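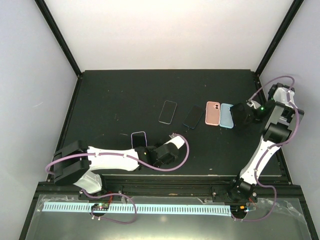

Phone case

Home | Articles | Topics | Index

A phone case is a removable cover that protects a mobile phone from scratches and drops. Most are molded from silicone, plastic or leather — some combine 2 materials, with a soft inner layer and a hard outer shell. Cases are made to fit a single model, as button and lens positions differ between phones.

Types

The 3 common types are the bumper, the back cover and the folio, which closes over the screen.

Contact the editors | © Kerkwood Reference | Back to top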